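Assunto: Re: [louça-comum] Ordem de arrumação da caixa grande

Última atualização: domingo, 21h40

Boa noite a todos,

Obrigado pela mensagem e peço desculpa pela demora na resposta. Respondo ponto por ponto, porque assim me organizo melhor em português.

> Olá,
> Voltei a encontrar pratos na caixa grande com os copos por baixo. Podemos decidir de uma vez a ordem? Para mim os pratos deviam ir primeiro, no fundo, e os copos por cima.
> Também gostava de saber se a caixa grande ainda cabe na prateleira do corredor ou se vamos ter de usar a da Wavley, que é mais baixa.
> E mais uma coisa: alguém sabe se os pratos amarelos são os da Gradine ou os outros? Eu não distingo.
> M.

Sobre a ordem. Concordo que os copos não podem ficar por baixo dos pratos. Mas não concordo que os pratos sejam a primeira coisa a entrar. O fundo da caixa é liso e duro, e quando a levamos pela escada tudo o que é pesado escorrega para um lado. Na minha opinião devemos pôr primeiro uma coisa que não escorregue e que não se parta. Eu uso a peça alaranjada, a que tem um aspecto entrançado, que ficou sem lugar desde que mudámos as gavetas. Ela vai deitada no fundo, depois os pratos por cima, e os copos no fim, cada um embrulhado no seu pano.

Já experimentei esta ordem duas vezes, para o jantar de dezembro e para o almoço no Sukprasert. No jantar chegou tudo inteiro. No almoço partiu-se uma tigela, mas essa tinha ido no saco da Kellico com os talheres e eu já tinha avisado que o saco não servia para tigelas.

Sobre a prateleira. Medi hoje com a fita e a prateleira do corredor tem 76 cm de largura. A caixa grande cabe, desde que o rebordo fique virado para a parede e não para a porta. Se a metermos ao contrário, ela bate na dobradiça e depois a porta não fecha. Peço desculpa se isto parece um pormenor, mas passei muito tempo a empurrar aquela porta antes de perceber o que acontecia. A caixa da Wavley pode continuar onde está, com as toalhas.

Perguntaram-me também ao telefone quanto pesa a caixa, por causa do transporte no autocarro. Só a caixa, com a peça do fundo, pesa 2350 g na balança da cozinha. Sem a peça pesa 2284 g. A louça tem de ser somada à parte, e não a pesei porque a balança desliga-se quando o prato fica muito fora do centro. Se alguém tiver uma balança de mala, agradeço que a traga.

Sobre os pratos amarelos. São aqueles de um amarelo quase laranja, redondos, com uma marca pequena no meio que se vê mal. A marca é a maneira mais fácil de os reconhecer, porque os outros são lisos. Os da Gradine são os lisos. Os que têm marca são os que herdámos da casa anterior e não temos como substituir, por isso gostava que fossem sempre no meio da pilha e nunca em cima. Entre cada dois pratos, uma folha de papel de cozinha. Jornal não, por favor, a tinta passou para um deles e foi preciso esfregar bastante.

Falta falar das peças transparentes. São o que mais me preocupa, porque em cima de uma mesa branca quase não se vêem - eu próprio já pousei uma travessa em cima de uma. Proponho que sejam as últimas a sair da mesa e que fiquem sempre do mesmo lado, à esquerda, longe de onde pousamos a caixa. Quem arruma sabe então que daquele lado deve ir com mais cuidado. Se preferirem o lado direito, não tenho nada contra, só peço que seja sempre o mesmo.

Outra questão pequena, que não estava na mensagem. Quando a caixa está aberta em cima da mesa, convém deixar os pratos ao lado dela e não à frente. À frente, o braço passa por cima deles cada vez que se põe alguma coisa lá dentro, e foi assim que lascámos o prato fundo.

Se não houver objeções, escrevo esta ordem num papel e colo-o na tampa. Podem corrigir o meu português antes, não me ofendo. Tenho ainda dúvida se se diz "rebordo" ou "borda" e gostava de escrever a palavra certa.
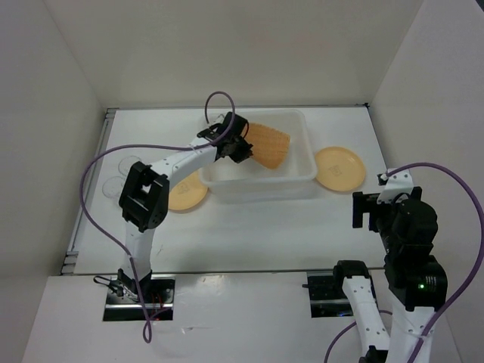

Quanto aos panos, faltam alguns dos que usamos para os copos. Os meus estão lavados e levo-os comigo no domingo. Quem tiver panos em casa desde dezembro pode deixá-los dentro da caixa da Wavley, dobrados, junto das toalhas.

Com os melhores cumprimentos,
Selorm Ansah

Mensagens recentes nesta lista
- Panos de cozinha: quem levou os azuis?
- Re: Saco da Kellico, fecho estragado
- Toalhas na caixa da Wavley
- Re: Re: Almoço no Sukprasert, o que falta devolver
- Pratos fundos da Gradine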